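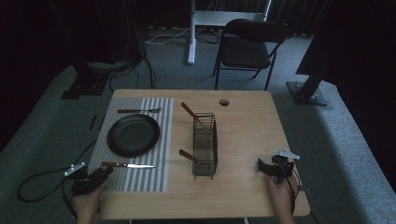
Table-setting task at the Hulside collection site, with both hand-held grippers in use.

Call for Participants: Household Task Demonstrations
Soltar Program, Hulside Laboratory

The Hulside Laboratory invites applications from adults who wish to take part in the next collection period of the Soltar program. Participants perform ordinary household tasks at a table while holding a pair of instrumented grippers, one in each hand. The recorded demonstrations are used to train a learning system that controls a two-armed robot. No technical background is required.

The collection period opens in August. The laboratory seeks 40 participants. Applications are reviewed in the order in which they are received, and the call closes when all places have been filled.

About the program

Soltar studies how a robot can learn everyday handling tasks from people. The first collection period produced 188 hours of usable recordings, most of them from a small number of laboratory staff. The system trained on those recordings performed well on the motions staff members favored and less well on others. The coming period is intended to widen the range of people, paces and working habits represented in the data.

Two task families are planned. The first, named Cloma, covers the setting and clearing of a place at the table: plates, forks, knives, placemats and the holders in which cutlery is kept. The second, named Higuchi, covers the folding and stacking of kitchen cloths. Each participant is assigned to one family for the full period. Preferences may be stated on the application form, and the laboratory will follow them where numbers allow.

The program aims to collect more than 1000 accepted demonstrations in each family.

What participants do

A demonstration is one complete performance of a task, from a starting arrangement to a finished one. In the Cloma family, a typical instruction reads: "Place the fork above the plate and the knife below it, handles to the left." Other instructions call for the cutlery to be returned to the caddy, for the plate to be moved to a different part of the mat, or for a second setting to be laid beside the first. Most demonstrations last under two minutes.

All objects are handled with the gripper fingers only. Participants stand at the near side of the table and may work with either hand or with both, as the instruction allows. An operator reads the instruction, confirms the starting arrangement and marks the beginning and end of each recording. Between recordings the participant or the operator rearranges the objects according to a printed card.

Participants are asked to work at a natural pace. Small errors, such as a fork that slips and must be picked up again, do not invalidate a demonstration and should be corrected in the ordinary way. A recording is set aside if an object is touched with the fingers, if it falls to the floor, or if the participant asks to stop.

Sessions and schedule

Each participant attends one training session and six recording sessions. The training session lasts 90 minutes and includes practice with the grippers, an introduction to the instruction cards and a short trial recording. Recording sessions last two hours, with a break of 15 minutes at the midpoint. Further breaks may be taken at any time on request.

Sessions begin at 9 a.m., 1 p.m. or 4 p.m. Participants choose a starting time at enrollment and are expected to keep it throughout the period. A missed session may be rescheduled once. Notice should be given to the scheduling office by noon of the day before.

Compensation

Participants receive $40 for the training session and $60 for each recording session. Payment does not depend on the number of demonstrations completed or accepted. A session that ends early at the request of the participant is paid in full for the first occurrence and in proportion to the time attended after that. Payment is made by bank transfer at the end of each month. Travel costs are not reimbursed, but parking at the laboratory is free of charge for the length of the session.

Eligibility

Applicants must:

be 18 years of age or older;
be able to stand and work at a table for periods of up to 45 minutes;
be able to hold and squeeze a light hand-held device in each hand;
be able to follow short spoken instructions in English;
be available for all seven sessions.

Left-handed applicants are particularly encouraged to apply, as are applicants over the age of 60. Both groups were underrepresented in the first collection period. Applicants who require a seat while working, or another adjustment to the station, should say so on the form. The laboratory will make reasonable arrangements — including a change of table height — wherever the recording setup permits.

Persons currently employed in the Soltar program, and members of their households, are not eligible. Participants from the first collection period may apply again but will be placed after new applicants.

Recording and privacy

Recordings consist of video of the work area and movement data from the grippers. Hands and forearms will appear in the video. The program does not analyze faces, and video in which a face can be recognized is removed or masked before the data is used for training. Sound is recorded only during the reading of instructions and is deleted after the session log has been checked.

Demonstrations are stored under a participant number. The list connecting numbers to names is held separately by the scheduling office and is destroyed 12 months after the period closes. Until then, participants may ask for their recordings to be withdrawn, without giving a reason and without loss of payment already earned. Systems trained before a withdrawal request is received cannot be retrained, but withdrawn recordings will not be used in any later training.

A consent form describing these terms in full is sent to each accepted applicant before the training session. Participants should bring the signed form with them. Rings, bracelets and watches must be removed before recording, and long sleeves should be rolled above the wrist. Lockers are available.

How to apply

Application forms may be collected from the Hulside reception desk or requested in writing from the scheduling office, Room 189. The form asks for contact details, age group, dominant hand, preferred task family and preferred starting time. A résumé is not needed.

Completed forms are answered within ten working days. Applicants who are offered a place have one week to confirm it. Those who cannot be placed may ask to be kept on a reserve list — places do open during the period, usually at short notice.

Questions about the tasks, the equipment or the use of the recordings should be directed to Wagner Fagundes, Collection Coordinator, Soltar Program. Questions about payment and scheduling should be directed to the scheduling office. Both may be reached through the Hulside reception desk between 9 a.m. and 5 p.m.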